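Shobha Pillai
18/10/2022

I've now read the new Guvivix good practice guide for robots handling food, all 218 pages. I test these setups for a living, so I had to. Thread, and it's a grumpy one.

First, credit where it's due. The section on stopping the arm is fine. Clear, short, written by somebody who has stood next to one. Stop button within reach of every person at the table, tested at the start of each shift, result written down. Good. No complaints.

Then we get to "food contact" and it falls apart. The guide says grippers must be "suitably clean." Suitable to whom? A person who wipes down a kitchen counter and a person who aligns robot wrists have very different ideas of clean, and I've worked with both.

What I wanted was something like: fingers come off, get washed, get dried, go back on, and someone signs for it. You could fit that on a card. Instead there are four pages on choosing a cleaning policy owner.

And nothing at all on cloth. Half the tables I visit have a fabric cover. Fabric holds crumbs, it shifts when an arm drags on it, and it needs a wash schedule like anything else food lands on. The word "tablecloth" doesn't appear once. I searched.

Next gripe: the speed limits. There's a table of top speeds for an empty arm and a table for a loaded arm. Nice. But "loaded" is defined by weight only. A slice of toast weighs next to nothing, so under this guide you could whip it across the room at the empty-arm speed and be fully compliant.

Anyone who has watched a slice leave a gripper sideways knows weight isn't the problem. Grip is the problem. Shape is the problem. Bread is soft in the middle and crumbly on the outside and no two slices are the same.

My own house rule, for what it's worth: anything that can bend, crumble or drip gets the slow setting, whatever it weighs. I got this from a very bad afternoon with a tray of pastries at Ramasamy and I've never loosened it.

The people at Zerkus sent me their reply to the guide, which mostly says they already do all of this. Maybe! I asked for the logs. I got a slide with a green check mark on it. I would like the industry to stop sending me green check marks.

They also quote 3,955 pick-and-place runs "without a safety event." OK, but what counts as an event? If the thing drops bread on the floor, is that one? They say no, because nobody was hurt. Fine, then say "without an injury" and give me the drops as a separate number.

The guide has the same hole. It asks you to report injuries and near misses, and a near miss has to involve a person. So a robot can miss the basket all day long and your paperwork stays spotless. I think that's bad practice. Small failures are where you find out what's about to go wrong.

Now, two arms on one table. This is the part I was most looking forward to, and we get 10 lines. Ten! The main instruction is that the second arm should be "parked or otherwise managed" while the first one works.

"Otherwise managed" could mean anything. Powered off? Powered and holding still? Running its own job at the other end and trusting the software? Those are different levels of risk and they need different rules. Pick one and write it down.

The task I keep coming back to when I argue with people about this stuff is bread into a basket. Dull to look at, and nearly every clause I've complained about comes up in it.
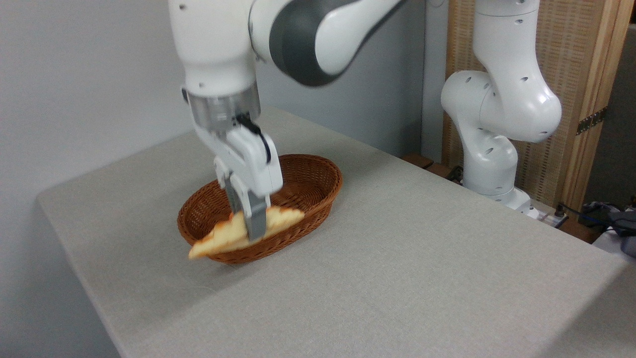
Toast over the wicker basket, second arm behind the far end of the table.

Go through the guide with that job in mind and see how far you get. Contact surface: covered by "suitably clean." Cloth: not mentioned. Speed: toast is light, go nuts. Second arm: "otherwise managed." Basket: woven, so good luck, the only containers the guide knows are smooth ones with lids.

The basket matters more than people think, by the way. Crumbs get down into a weave and stay there. If you're going to serve from it, line it, and change the liner. If it's only for practice, label it so it never ends up in a kitchen. I'd have put that in the first chapter.

Cables get half a page, and it's a decent half page. Route them away from the working side, leave slack for the full reach of the arm, keep power strips off the floor where people mop. I'd add one thing: look at them again after every change to the layout. Grisness moved a table by the width of a hand and spent a day chasing a fault that was a pinched lead.

A few people have asked if I think the guide is worse than having none. No. The stop section alone will help. My worry is that managers will buy it, put it on a shelf and tell customers they're compliant, and the line worker with crumbs in the gripper will be exactly where she was before.

Comments are open until the end of January. I've sent in 20 and I'd be surprised if more than a couple survive. If you run one of these tables, please send yours too, and be boring about it. Page, line, what it says, what it should say.

Replies are open, except for sales pitches. If your product "solves" this, send me the drop log first.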